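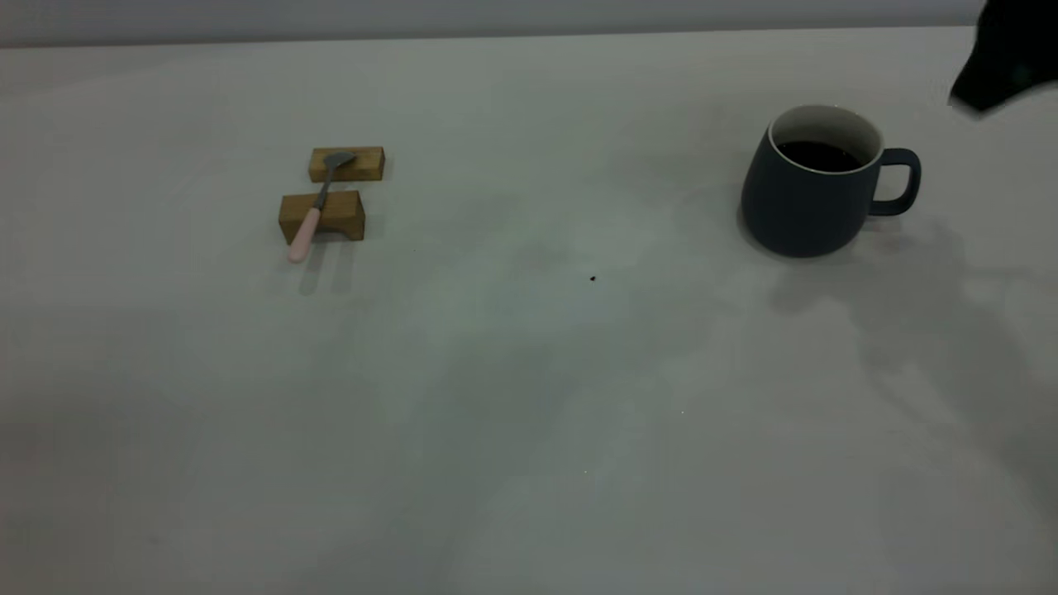
McIver, April

The Flosik hand miter box is sold as a kit: a cast aluminum base, a backsaw that rides on two guide posts, a stop rod for repeat cuts and a pair of clamps. I bought mine with my own money after the plastic box I had used for years wore out at the 45 degree slot. I have now used it for one full room of baseboard, a set of picture frames and a lot of small stuff, and I think I know it well enough to write it up.

Setup took most of an evening. The base comes wrapped in greasy paper and needs to be wiped down before you touch anything else. The guide posts screw in from underneath, and the printed instructions show them going in from the top. Flosik has a corrected sheet on its site, but there is no mention of it in the box. Once the posts were in, I checked the saw against a square and found it leaning slightly to the left at the bottom of the cut. There is a set screw on each post for this. It took me four tries to get it right and it has stayed put.

The saw itself is good. It has 17 teeth per inch and a stiff spine, and it cuts pine and poplar without tearing up the back face much. In oak it is slow. Dougal Niven lent me some white oak for the frames and I was tired by the third corner. You could fit a coarser blade for that kind of work, but Flosik doesn't sell one yet, and blades from other makers that I tried were too deep at the heel to clear the posts.

Angles are set by a lever under the front edge. It drops into notches at 0, 22.5, 30, 36 and 45 degrees. The notches are tight and I haven't been able to feel any play in them. Between the notches you lock the lever with a thumb knob, and I trust that less. On a long cut at 43 degrees the saw wandered enough to leave a gap I had to fill. My walls are out of square, like most people's, so I ended up using the in-between settings more than I expected to.

The stop rod is the part I like best. Slide it out, tighten it, and every piece comes off the same length. Short pieces are easy, too, as long as you clamp them. I wouldn't hold anything shorter than my hand is wide with just my fingers. The clamps have rubber faces that left gray marks on bare pine. Sanding took the marks off. I put a scrap of cardboard under them now.

There are a few things I don't care for. The rubber feet slide on a smooth bench, and there are no screw holes in the base for fixing it down. I made a plywood tray with a lip on the front and that solved it. The rod has inches on one side and centimeters on the other, and both scales are printed so that the zero is hidden under the fence when the rod is pushed all the way in. The saw handle is on the small side. Flora MacBrayne has smaller hands than I do and found it comfortable.

At 308 dollars it isn't cheap. The Nollau box costs less and has a wider bed, which matters if you are cutting crown molding. I used one at Josée Girard's shop over the winter. Its lever is sloppier and the saw is not as nice, but it bolts to the bench. A power miter saw can be had for the same money, and for a whole house of trim that is what I would buy. I work in a back bedroom with someone asleep on the other side of the wall by 7, so noise and dust counted for a lot with me.

I had one question for Flosik, about replacement clamp faces. The answer came in 2 days and said they are sold in pairs.

Good: clean cuts in softwood, firm notches, stop rod.
Bad: wrong instructions, feet that slide, weak lock between notches, one blade only.
I would buy it again for frames and small trim. For crown molding or a lot of hardwood, look at something else.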